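Why I stopped waiting for the right moment to learn a language

When I moved to Irkgate I already spoke English, or so I believed. I had passed all the exams at school in Romania and I could read a novel without a dictionary. Then I went to buy stamps, and the man behind the counter said something to me which I still cannot write down. I smiled, paid and left with the wrong stamps.

I tell this story because a reader, Siham El Khatib, wrote to me in June and asked how long it takes before you stop feeling like a guest in another language. I started to answer her by email, but the answer became too long, so I put it on the blog instead. 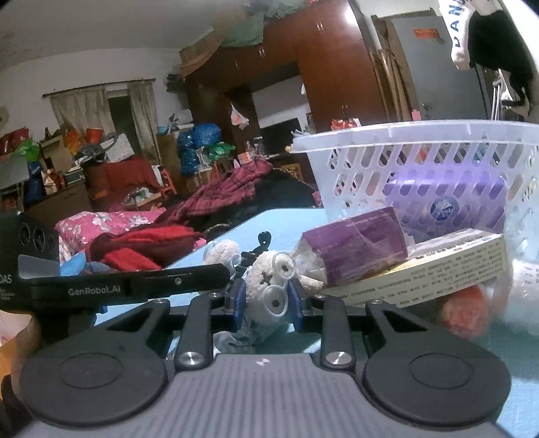 Issue 18

My first mistake was that I waited. I told myself that I would speak more when my grammar was better. I did grammar exercises at the kitchen table each evening, and the next day at work I spoke to the same two people, both of them also foreigners. My grammar did become better. My courage stayed exactly where it was.

The person who changed this was my neighbour, Setsuko Kubo. She had lived in the town for much longer than me and her English was full of small errors, which she did not correct. She forgot articles, she put the verb where she liked, and everybody understood her and was happy to see her. She knew the names of the butcher's children. I knew the third conditional.

She took me to the conversation evening at the Clisia café, in the room upstairs. It was led by Gus Castellanos, a retired bus driver with a very loud voice, and there were four of us the first time. Gus had only one rule: you had to tell a story from your own week, and you could not prepare it. I told the one about the stamps. They laughed, and I noticed that I had used the wrong past tense in nearly every sentence and that it had not mattered.

After that I changed my way of learning. I still keep a notebook, because I am that kind of person, but now I write in it only what I have heard from a real mouth. By last winter there were 516 expressions in it. Some of them are very ordinary. "I'm not fussed." "It wants a wipe." "You're all right there." The last one gave me much trouble, for it can mean please stay, please do not help me, or please move away from the door, and only the face tells you which.

I also learned that each place gives you its own words. At the market you learn numbers and vegetables. At the doctor you learn how to describe pain, and this is harder than I expected - is it sharp, dull, does it come and go? At home you learn almost nothing, if you live alone, so I began to speak aloud while I did the housework. I described what I was going to cook. I had arguments with the landlord, in which I was very polite and always won.

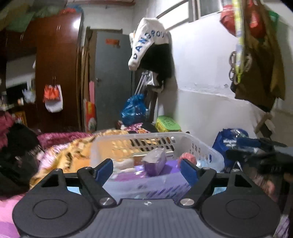

4 min read

Siham asked also about the mother tongue, and whether it becomes weaker. For me, yes, a little. My cousin Ecaterina Marinescu says that on the telephone I now sound like a badly translated film. I look for a simple word such as "kettle" and the English one comes first and stands in the door. It made me sad for some time. Now I read in Romanian before sleep, mostly old detective stories, and the words come back if I leave them alone.

What I cannot give her is a number of years. With numbers and dates I was comfortable quite soon. Jokes took much longer. I still do not understand the radio when two people speak at the same time, and songs I have given up completely. On the other side, there was one afternoon when I was angry with a bus company and I noticed only on the way home that I had been angry in English from the beginning to the end. I had not translated anything. I was so pleased that I forgot what the complaint was.

If you are at the start, these are the few things I would do again. Find a person who makes mistakes without shame and go about with them. Ask people to repeat, and when they repeat it louder instead of slower, ask once more. Do not finish each textbook. Mine stops at page 83 and it can stay there.

The evening at Clisia still exists, though Gus has moved to live near his daughter and it is now Kenji Montoya who opens the room. He is softer than Gus and lets people bring notes, about which Setsuko complains every time on the stairs. New people are welcome, you only buy a tea. Siham, if you ever come through Irkgate, write to me before and I will keep you a chair near the radiator, for the window side is very cold until spring.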